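Zundmont Hand Lab
About us

Zundmont is a small research group working on robot hands. We are part of the Prumholm School of Engineering, and we have one floor of the Figueroa building, which we share with the walking-robot people and the machine shop. We have been going as a group for 8 years. Before that, most of us worked on grippers with two fingers, and some of us still think two fingers are enough for most jobs.

What we work on

Our question is a narrow one. When a hand with five fingers has to deal with small packets in a box full of dividers, how should it decide where to put its fingers before it touches anything? A lot of work on grasping starts at the moment of contact. We look at the second or two before that, when the hand is already close and can still change its mind.

We picked a compartmented box because the walls get in the way. On a flat table a hand can come at a packet from almost any side. Between two thin dividers it has very few choices, and a thumb at the wrong angle will hit wood before it reaches the packet. Wrappers make it harder. They bend, they shine under the lights, and two of them lying together can look like one.

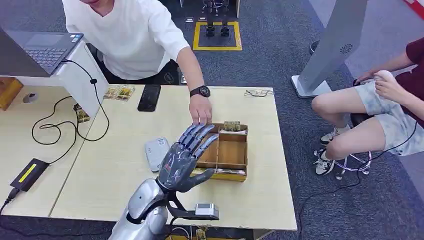 How the method works

We call the method Bramance. It has three stages.

The first stage is a guess at the free space. The software takes the camera view and marks which parts of the box a finger could enter without touching a wall. It does not try to name the packets or work out what is in them.

The second stage is the pause. The hand stops short of the box, open, and the software tries out finger positions against the free space it has marked. If none of them fit, the wrist turns a little and it tries again. Early versions skipped the pause and moved straight in. They were faster and they broke dividers.

The third stage is the reach itself, which is kept slow and simple. All of the choosing has been done by then. If a finger meets something it did not expect, the hand backs out and returns to the pause.

Between trials a person rearranges the packets by hand. We tried a fixed list of layouts at first, but the software did well on the list and poorly on anything else. Now whoever is at the table puts them where they like — on their side, under paper, against a wall — and we log the layout afterward.

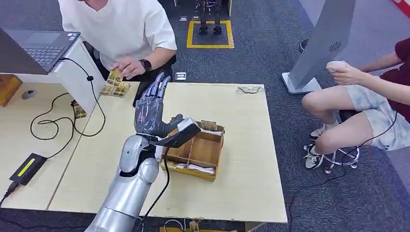
Each test set is 100 trials with a new layout every time. A trial counts only if the packet comes out without a divider being pushed or bent. On our last full set, Bramance succeeded on 66. The same hand without the pause stage did worse on every type of layout except packets standing upright, where there was no real difference. We have not worked out why upright packets are the exception. Our best guess is that they stick up far enough for the walls not to matter.

Most of the failures were packets lying flat at the bottom of a narrow compartment. The fingers can get in but then there is no room to close them. We are trying a sliding motion that brings the packet up the wall first. It works with stiff packets and not yet with soft ones.

What we share

Our trial logs and layout notes are open to other labs. So are the drawings for the box, which any shop with a saw can make. The planning code is shared on request while we clean it up. Please tell us what hand you are using when you write, as the code assumes five fingers in several places.

Visiting

We open the lab to the public on one Saturday each term, and school groups can come at other times by arrangement. Students who want to join a project should write to us before September.

Comments

gripperfan: Do you count it as a failure if the packet comes out but gets crushed?

Zundmont Hand Lab: No, only the dividers count for now. We note crushed packets in the log.

mtl_shop: Built the box from your drawings. The dividers were a tight fit, I had to sand the slots.

quietlathe: Would like to see the numbers for the sliding motion when you have them.

Contact: Zundmont Hand Lab, Figueroa building, Prumholm School of Engineering | © Zundmont | Back to top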